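4.2 What people keep in the top compartment

I went into the Skellier diaries expecting dull stuff, and I was wrong! We had 1,498 entries from 16 households, and people wrote pages about leftovers - who ate them, who forgot them, who hid them behind the milk.
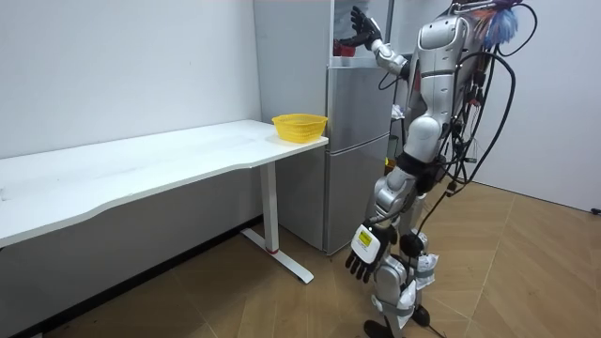 Figure 7. A tall refrigerator with its top compartment open.

Forgotten food came up most in the February entries, and I think holiday cooking explains part of that (more in Section 5).

Last updated: February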